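Level the Table First

I have a theory that most of the trouble people blame on robot arms is really trouble with tables. I'll defend it to anyone who sits near me at lunch, and the people at Irkholm have heard it plenty.

Our kitchen cell is a small one. One arm, one white top, a box of things you'd find in a kitchen drawer or a fruit bowl. When I took it over, the setup sheet ran to 39 steps, and the table got a single line near the bottom: "check table." Check it for what? I spent my first month chasing a drift at the wrist that came and went, and I retuned everything I had permission to retune (and one thing I didn't). Then I put a plain carpenter's level on the top and watched the bubble wander off to one side. One foot had backed out of its thread. I was so happy I called my sister.

So now the table comes first. Level it in both directions, snug the feet, level it again, and only then wake the arm up. After that I go over the cables, because cables are the other thing I get worked up about! A cable wants enough slack for the wrist to turn all the way and come back, and it wants that slack in the same place every time. Too tight and it tugs at the connector. Too loose and it lies down across whatever you're trying to pick up. I run the wrist slowly through its whole range with one hand near the stop button and my eyes on the loop, never on the screen.

Objects go down last, and I like them spread wide.
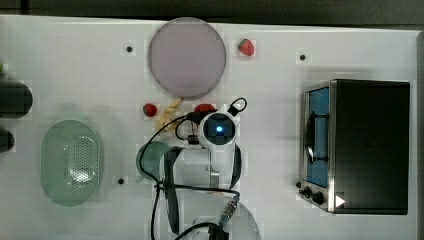
Nataša Milošević thinks I'm too generous with the space. Real counters are crowded, she wrote to me after reading a draft of this, and a cell that only ever sees a banana with room to breathe will fall apart the first time somebody leaves the groceries out. She would pack the table from the first morning and let the arm struggle.

She's right about counters. I still say you start wide, at least on the day you set a cell up or put it back together after a repair. With gaps between things, a miss tells you something. If the arm comes down short of a strawberry on open table, I know to look at the calibration. If it comes down short in a heap, I've got five suspects and no afternoon left. Crowd it on day two – I'll help carry the groceries.

The other habit I'd push on people is writing down the dull stuff. I keep a paper notebook for the cell, and it has 116 entries so far. Most say something like "connector reseated, no change" or "wiped top, leveled, fine." In May one of those entries saved us from ordering a new cable, when I found I had written down the same flicker seven weeks earlier, along with the collar I'd tightened to clear it. It took me two minutes to tighten it again.

Buy a level. Mine lives on a hook by the door, and you can borrow it if you put it back.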